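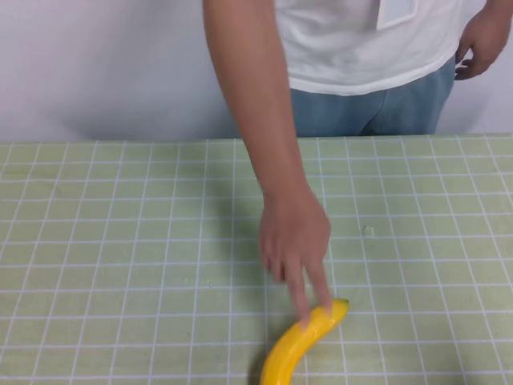
Furngate police plate readers — anyone know whats going on?

furn_lurker
Posted December 25, 2021
So the Furngate PD page says the plate reader cameras on Pawlak Road go live next month. 20 of them. I don't remember a vote on this?? Was there one

tollbooth_ray
There was a vote. August meeting, buried under the sewer stuff. Passed in like two minutes.

mbalogun
Modupe Balogun here, I spoke at that one. It wasn't two minutes but close. I asked how long the plate data gets kept and the chief said 60 days. Asked for it in writing. Still waiting

pawlak_rd_dad
Good. We had three trucks broken into on my street this year and zero arrests. Put one on every corner for all I care

furn_lurker
ok but 60 days of everybody's plates, not just the truck guys. I drive my mom to dialysis on that road, why does the county need a log of that

pawlak_rd_dad
Your phone already logs it. Come on

furn_lurker
my phone isnt a cop

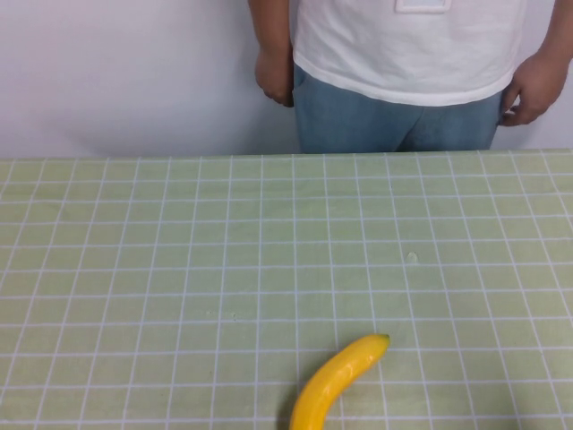

Anyway I emailed the clerk and asked for the contract. Got an auto reply with a request number, 2511, and nothing after. Office closed for the holiday so not holding my breath. Will post it if it ever shows up

tollbooth_ray
Contract is with Rallow. Same outfit Jitville used. They dropped it after a year, cost I think?

celina_k
Not cost. I live in Jitville. The readers kept mixing up plates and a guy got pulled over at gunpoint with his kids in the car. Town let the contract run out and that was the end of it. Police there still say they want it back

tollbooth_ray
Huh. Paper said budget. Do you have a link

celina_k
Was in the council minutes, I'll dig. Celina Krajewska if you want to look up my comment, I'm in there somewhere near the end

pawlak_rd_dad
One bad stop doesn't mean the whole thing is junk. How many stolen cars did they find

celina_k
Chief there said 433 alerts the whole year. Wouldn't say how many were real ones. I asked twice

pawlak_rd_dad
Fair, thats not great. Still rather have it than not

mbalogun
I'm not even against it all the way. Want a written policy first — who can search, how long its kept, does it get shared with other departments. Nobody on council could answer the sharing one

tollbooth_ray
State task force gets it, guarantee you. They had a guy sitting in the back row in August

mbalogun
Which guy? I was up front, didnt see

tollbooth_ray
Gray jacket, left before public comment. Could be wrong on who he was with

furn_lurker
can we still get it back on the agenda or is it to late

mbalogun
Need one council member to ask for it. I'm calling mine Monday. Call yours too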